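Caderno de bancada, célula da mesa branca
Outubro de 2022

Retomo as notas de onde as deixei, porque ontem saí tarde e só escrevi metade. A ideia desta semana é decidir de uma vez com que garra ficamos para as tarefas de mesa: a Balitz de dois dedos, que já conhecemos de olhos fechados, ou a Brulard, que veio com os dedos mais compridos e um controlador que ainda me faz perder a paciência (mas já lá vamos, que ele também tem as suas qualidades!).

Comecei pela Brulard por ser a novidade. Montagem no punho sem problemas, o flange bate certo com o nosso adaptador e só tive de trocar dois parafusos. O cabo é que ficou comprido de mais, e passei uma boa parte da manhã a pensar por onde o levar para não puxar na rotação da última junta. Por agora anda solto, com folga; para a semana peço as abraçadeiras de velcro e trato disso como deve ser.

O controlador arranca em modo de força e é preciso passá-lo a modo de posição à mão, sempre, a cada arranque. Guardei o parâmetro 859 na memória e ele esquece-se na mesma. Escrevi à Sotiropoulos, que nos vendeu o conjunto, a perguntar se há firmware mais recente. Se alguém aí do grupo já passou por isto, que me diga, por favor, que eu agradeço com café e bolo.

Quanto ao protocolo, ficou igual ao que usámos no projeto Endidstead: 30 tentativas por objeto, metade com a força baixa e metade com a força nominal, ou seja, 15 e 15. Bem sei que é maçador, e ao fim de uma hora já ninguém quer ver fruta de brincar à frente, mas assim os números comparam-se com os antigos sem contas estranhas.

Primeiras impressões, ainda sem tabela: nos copos a Brulard é uma maravilha. Entra de lado, fecha devagar e não empurra a peça, coisa que com a Balitz me obrigava a corrigir a aproximação vezes sem conta. Nos pratos ovais gostei menos. A ponta do dedo é grossa e custa-lhe meter-se por baixo do rebordo, de maneira que acabei por baixar a altura de aproximação e, mesmo assim, 16 tentativas boas no prato maior é pouco para o que eu esperava.
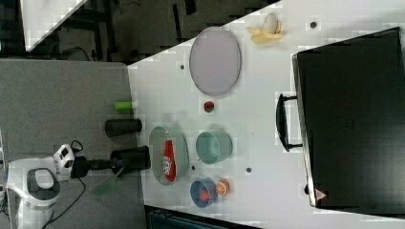 Garra preta junto ao copo preto, na beira da mesa; pratos, taça, ketchup e fruta ainda espalhados pelo tampo.

O copo à beira do tampo é a posição de que menos gosto, com o braço a chegar de fora e pouca margem para o erro de calibração. Convém repetir essa posição com as duas garras antes de tirar conclusões.

Por fazer: medir a abertura real dos dedos com o paquímetro, experimentar as pontas finas da Balitz no rebordo dos pratos, rever a velocidade de fecho para a banana (tenho medo de lhe estragar a casca) e passar os registos de hoje para a pasta partilhada. A tabela vai na próxima entrada, quando tiver também a ronda completa da Balitz.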